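Does the judo money reach the kids it names?

Zainab Anozie does not like the word "transformative." She asked me not to use it before I had taken my coat off.

"It's in every grant application I've read in my life," she says. "I've written it myself. I know what it's worth."

Anozie coaches judo in Hudton, on the north side of the river, in a hall that used to be a carpet warehouse. For the past two seasons her club has been one of 10 taking part in Open Mat, the outreach program run out of the national training center at Steltau. The idea is easy to like. Members of the senior squad visit clubs in poorer neighborhoods, take a session, sign some belts and go home. In return the clubs get mats, a bit of cash and a line on their posters saying they are a partner of the squad.

I went to see her because I had read the program's yearly report and found it hard to believe. It says 2539 young people were "reached." I wanted to know what that meant to somebody who was supposed to have done some of the reaching.

"Well, it means they were in the building," she says. "If a school brings four classes to sit on the benches and watch an Olympian throw somebody, those are four classes reached. I was there. Half of them were on their phones. I don't blame them, they couldn't see."

How many stayed on and joined the club?

She goes to look it up, in a paper register with a rubber band around it. After both of last season's visits put together, 41 children came to a first lesson. She doesn't want to tell me how many were left by spring, and then she does. "Six. Good kids. I'm glad to have every one of them. But we'd get six from putting a sign on the bus stop."

It would be unfair to leave it there, and she is quick to say so. The mats are real. The old ones were split down the seams and one boy had caught a toe in the gap and broken it. The new ones came in September, on a truck, with nobody from Steltau asking for a photograph. She was impressed by that. The photographer came in the next month.

What bothers her is the visits, or more exactly the hour and a half that a visit lasts.

"They arrive at four, there's a speech, there's warming up, there's the demonstration, there's questions. The questions are always the same. What do you eat, have you been on television, did it hurt. Then a kid gets picked to throw the champion, and the champion falls over nicely, and everybody claps. Then it's five thirty. And the next day I have the same kids and the same problems, and some of them are a little worse, as now I'm boring."

What problems?

"Getting home. That's the big one. The last bus up the hill goes before our late class finishes. I lost three girls last winter because of the bus. Good ones. I asked whether the program could pay for a minibus two nights a week, and I was told transportation wasn't a judo outcome."
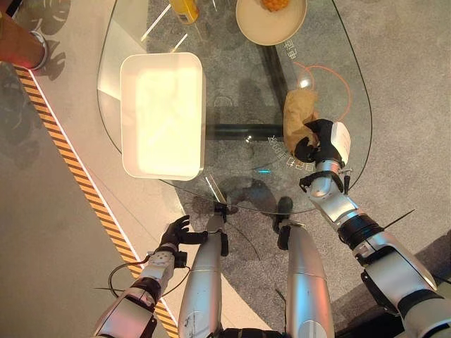
I put this to Gyula Lengyel, who manages Open Mat and has done so from the start. He was a useful middleweight once and still sits like one, with his forearms on the table. He had agreed to an hour and gave me nearly two, and I will say for him that he did not hide behind the report.

"I didn't choose the word 'reached,'" he says. "The people who fund us have a form, and the form has a box, and the box wants a number. If I write down six, there's no program. Then she has no mats either."

I asked him whether he thought the number was honest.

"I think it's a number of people who were in rooms."

On the minibus he was less comfortable. He says the phrase about outcomes came from a colleague, that he would have put it differently, and that the answer would still have been no. The grant pays for coaching, equipment and athlete time. Athlete time, when I finally got him to open the budget, is the largest item in it. The squad members are paid a day fee for each visit, plus travel, plus a hotel if the club is far from Steltau. Lengyel thinks that is right, and I don't entirely disagree. Few of them earn a living from the sport, and I would sooner see them paid than thanked.

But it does change how you read the poster. A program described as help for young people in hard places turns out to spend most of its money on the squad. Nothing is being stolen and nobody is lying. It is simply a different thing from the one on the cover.

"That's a harsh way of saying it," Lengyel says.

I asked him for a kinder one. He thought for a while and said he would send me an email. He did, and it was two pages long, and I couldn't find the kinder way in it.

Sota Onishi has done more of these visits than anybody else on the squad. He fights at lightweight, he is 25 or so and very polite, and he came to the phone from a training camp in Itholm with his mouth full. I had expected a set of lines. I got a few. Giving back, inspiring the next generation, humbling experience. Then I asked him which club he remembered best and there was a long silence.

"I'm sorry," he says. "They go together a bit."

He does remember Hudton, when I mention it, for the coach. "She told me off. I showed the kids a hip throw and she said, in front of everybody, that I was showing it too fast. She was right. I'd been doing it for the applause." He laughs. "I wanted to stay and do it again slowly, but the car was outside."

Would he go back if there were no fee and no car?

"Maybe once a month, if it was one club. I'd like to know their names. Going to a new place every time, I don't know what I'm for." He asks me not to make that sound ungrateful. I don't think it does.

One place in the program has tried something along those lines. The Kocsis club, out past the rail yards, told Steltau two years ago that it didn't want any visits. Tímea Antal, who runs it with her brother, asked for the same money to be spent on training four older teenagers as assistant coaches. It took her 91 emails. She kept them in a folder and offered to forward the lot to me.

"They kept saying, but the kids will be so disappointed not to meet an athlete," she says. "Our kids had never heard of the athletes. I love judo, but let's not pretend it's soccer."

The teenagers passed their first coaching grade. Two of them now take the under-nines, with Antal watching from the side, and they get a small wage for it. One of those two is Lizeth Ticona, who is seventeen and answered my questions while tying somebody else's belt.

I asked what the program had done for her.

"It paid me," she says. "My mom wanted me to quit and get a job in a store. So now this is the job."

Did she feel inspired?

She looked at me as if I had asked it in another language. "I mean, it's fine. The little ones cry a lot."

I should be careful here. Kocsis is one club, with a stubborn woman in charge of it, and stubborn women in charge of things will often get results whatever scheme they are handed. Lengyel made this point to me himself and it is a fair one. He also says that of the four teenagers trained there, one has moved away and one has stopped coming, so that half the money, in his words, "walked out the door." Antal says the one who moved is coaching in her new town. Lengyel says he has no record of that. I haven't been able to reach the girl, so I can't tell you who has it right.

What I can say is that no one has compared the two ways of doing it. I asked for any figures on how many children were still training a year after a visit. There aren't any. Clubs are asked to fill in a form on the day, with smiley faces on it, and that is the last time anyone asks them anything. The program is up for renewal, and the draft proposal, which Lengyel let me read in his office, would add more clubs and more visits. It has a page on social media reach. It does not mention buses.

Anozie hasn't seen the draft. I told her roughly what was in it, and she shrugged and said she would sign up again.

"Of course I will. I need a scoreboard."

She has worked out her own answer to the late class, for what it's worth. It now starts twenty minutes earlier and skips the bowing at the end, which some of the parents don't like. One of the three girls has come back. The other two she sees at the supermarket sometimes, and they say hello.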